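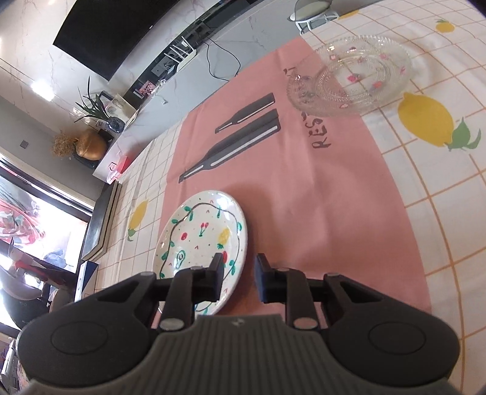 Tirnedstead fica a 38 quilómetros de qualquer sítio onde eu tenha alguma vez querido ir, e foi por isso que demorei três anos a aceitar o convite para o dia das casas abertas. A ideia é simples. Em fevereiro, quando não há turistas nem razão para os haver, meia dúzia de moradores abre a sala a desconhecidos e mostra a loiça. Não a loiça boa dos museus, com vitrina e alarme. A loiça de casa, posta na mesa como quem espera visitas, e de facto as visitas aparecem.

O bilhete vem com um folheto impresso pela Zamfir, a papelaria da praça, com um mapa em que o norte está à esquerda. Perdi-me logo na primeira rua e cheguei à casa do Tatu Barasa às dez e meia, com sapatos pouco apropriados para um chão daquele brilho. Fiquei no tapete da entrada a fazer contas à lama até me mandarem avançar.

O Tatu tem a teoria de que uma mesa deve poder ver-se da rua. A toalha cumpre: branca, com quadrícula cor de laranja e limões impressos de vários tamanhos, alguns com folhas, todos mais saudáveis do que os que tenho em casa. Por cima vai uma peça cor-de-rosa com desenhos de talheres e garrafas e, para quem ainda tivesse dúvidas sobre a finalidade do móvel, a palavra RESTAURANT em letras escuras. Perguntei se se podia almoçar. Não se podia. O almoço era na casa seguinte e custava à parte.

A loiça é o que interessa, e aqui deixei a ironia no bolso durante uns bons dez minutos. Há cerâmica branca pintada à mão, com uma linha preta ondulada a correr à volta, cerejas, raminhos e meio abacate. O abacate é uma escolha corajosa. Passei a infância a comer em pratos com rosas e galos e nunca me ocorreu que um dia chegaríamos à meia pera de abacate, mas fica bem, tem um verde alegre, e suponho que ninguém estranhe quando o verdadeiro lhe cair em cima.

Ao lado, vidro transparente com flores cor-de-rosa e rebordo de continhas, do género que a minha avó guardava para o padre. O Tatu diz que comprou a maior parte na feira de Ura, por um preço que foi baixando à medida que a manhã avançava e eu ia fazendo perguntas.
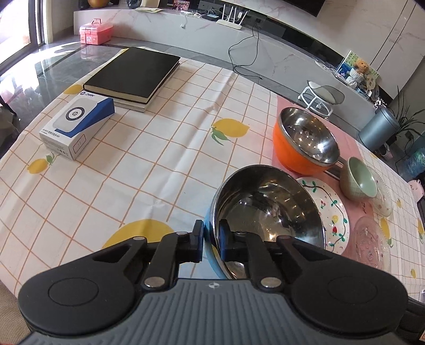
Das tigelas metálicas é que eu não estava à espera. Azul-claras por fora, ou cor de laranja, e por dentro inox. A azul está tão polida que devolve a sala inteira a quem se debruça, e eu debrucei-me e arrependi-me, porque tinha vindo de comboio cedo e via-se. O Tatu garante que servem para tudo: salada, massa do pão, pipocas. Falou das pipocas com mais sentimento do que da massa do pão.

A visita inclui uma coisa a que o folheto chama "demonstração de arrumação" e que consiste em meter tigelas dentro de tigelas. Contado assim parece pouco. Visto ao vivo, também não é muito, mas havia um senhor de Kavum, Gwion Jenkins, que defendia com ardor que a cerâmica nunca se mete dentro do metal, e uma senhora atrás de mim que sempre a meteu e nunca lhe aconteceu nada. A discussão durou mais do que a demonstração. Ganhou a senhora, na minha opinião, sobretudo por volume de voz.

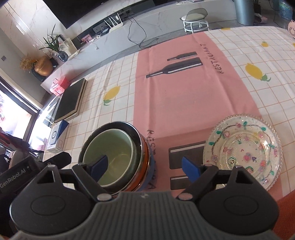
A tigela verde-clara dentro da de metal, com o prato de vidro florido à direita.

O resto da sala faz parte da visita, mesmo que o folheto o ignore. Há uma televisão preta de respeito na parede, um móvel comprido e baixo por baixo, um router branco de antenas espetadas e cabos pretos a descer até ao chão, com a franqueza de uma casa onde se vive. Gostei especialmente do vaso dourado com gipsófila seca. Tive um igual e dei-o, e já não me lembro a quem.

Na saída assina-se o livro. Fui o visitante 271 do dia, número de que duvido seriamente, visto que na sala cabíamos oito se ninguém abrisse o casaco. O Gwion assinou a seguir a mim e deixou uma nota sobre cerâmica e metal que ocupou a página toda.

Informações para quem quiser ir: o bilhete compra-se na Zamfir, que fecha para almoço precisamente à hora a que chega o segundo comboio. O percurso completo leva umas 200 páginas de paciência ou três horas, conforme o temperamento. Levem meias decentes, há casas onde se tiram os sapatos. O almoço foi sopa de ervilhas, servida em pratos brancos sem fruta nenhuma, e o comboio de volta, o 1548, saiu com atraso. Comprei em Tirnedstead uma toalha com laranjas. De limões já não havia.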